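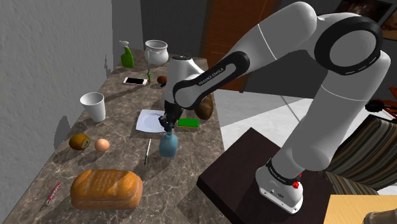

Why does my planner return a different path every time when the start and goal haven't changed?

Sampling planners like RRT draw random configurations, so unless you fix the seed and give it time to optimise, each run finds a different route.

mokgethi_dev
Cheers. I fixed the seed and now it takes the same stupid route every time. Elbow goes up to say hello to the ceiling, then comes back down for the grasp. Seven joints, none of them sensible.

Tanko Ajayi
Fixing the seed is for debugging. Run a shortcut pass afterwards, then time-parameterise. What's your planning budget?

mokgethi_dev
900 ms. Collision meshes are straight from the asset pack.

Skinutex
There's your problem. A bread loaf does not need 2,000 triangles to be avoided. Convex hulls for all the groceries and spend the time you save on planning.

Tanko Ajayi
Disagree on hulls for everything. Hull a pot with a scalloped rim and you've filled in the opening. Fine until somebody wants to put something in it.

Skinutex
Nobody's putting anything in it, he's grabbing a bottle by the neck.

Tanko Ajayi
This week.

Gervásio S.
Or skip sampling altogether. We moved Ballel to trajectory optimisation, warm-started from 5 seeds, and the elbow behaves. Costs you a weekend of tuning weights and some of your good humour.

Skinutex
And local minima.

Gervásio S.
Those too — we keep them in a drawer.

mokgethi_dev
Hulls plus shortcutting: 6 runs, 6 boring paths. Leaving the pot as a mesh to keep the peace. Will try the optimiser in June.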